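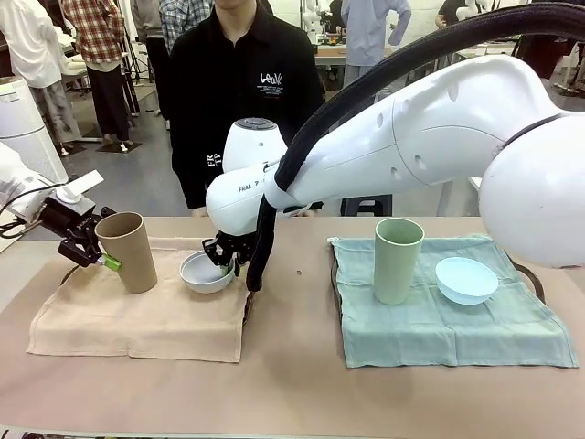

Dreltarley Shared Equipment Service – Manipulation and Teaching Laboratory

Zeko two-arm teaching station

The Zeko station allows a member of staff or a registered student to show a two-arm robot a household task and to record the showing for later use. It may be booked by any group within Dreltarley and, where time allows, by outside partners. The station is used chiefly for table-setting and clearing work, in which both arms must share a space with cups, bowls, plates, cloths and trays.

What the station provides

Two white robot arms are fixed at either side of a long table. Each carries a black two-fingered gripper with bright green fingertips, which show up well in the recordings. The table may be left bare or covered with paper, as the task requires. A fixed camera looks over the whole table, and a small camera on each wrist records what lies in front of the gripper. All views are stored together with the joint positions and the state of each gripper, at 25 samples per second.

Two ways of teaching

Teaching by hand. The arm is set to its free mode and the operator moves it directly by the wrist. This suits short actions, such as closing on the rim of a bowl, and is the method we advise for a first visit. Only one arm may be in free mode at a time.

Teaching by remote control. The operator works from a pair of Morgan hand controllers, one for each arm. This method leaves the operator's body out of the working space and is preferred for longer tasks. A second person resets the table between recordings, laying out cloths and putting dishes back on their marks. The arms must be paused before anyone reaches across the table.

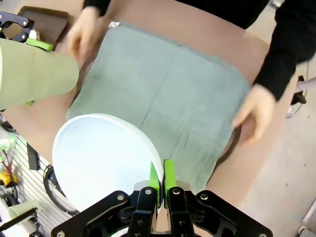
Objects and table layouts

A set of light tableware is kept with the station and may be used without charge. It includes bowls and plates in white and pale colours, plain cups in green and tan, folding cloths, and dark brown trays with raised rims. Users may bring their own objects, provided that no single item weighs more than 2 kg. Glass and sharp items are not accepted. Liquids may be used only by prior agreement.

Layouts are prepared in the Jumness planning software, which prints a numbered sheet for the person resetting the table. The most requested layout places one tray on each side, with a bowl or a cup on each, so that either arm can work without crossing the other.

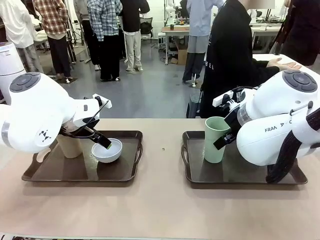 Groups planning to train on their recordings should vary the position of every object between attempts. Recordings in which a cup always stands on the same spot have proved of little use, even in large numbers. The sample set supplied with the station holds 406 showings and may be copied by any registered user. Failed attempts are kept in it and are marked as such – we ask users to do the same with their own.

Gripper settings

Closing force is set separately for each arm before a session begins. The low setting should be used for paper and thin plastic, and the middle setting for bowls and plates. The high setting is locked and will be released by laboratory staff on request. Cups may be taken by the rim or from the outside of the wall.
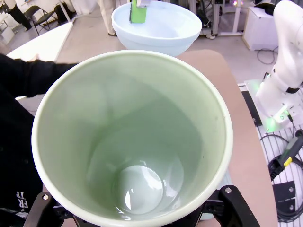
The fingertips wear with use and are replaced by staff. Please report any split or loose pad at once and do not attempt to refit it. Cables at the base of each arm should be left as found.

Booking and access

Sessions are booked in half days through the equipment calendar. No more than 6 people may be registered for a session. At least two must be present whenever the arms are powered, one of whom must remain within reach of the stop button. New users attend an induction, held on Monday mornings in term time. The station is closed for servicing throughout May.

Recordings remain on the station's own storage until the end of the term in which they were made. Users are responsible for copying their files before that date.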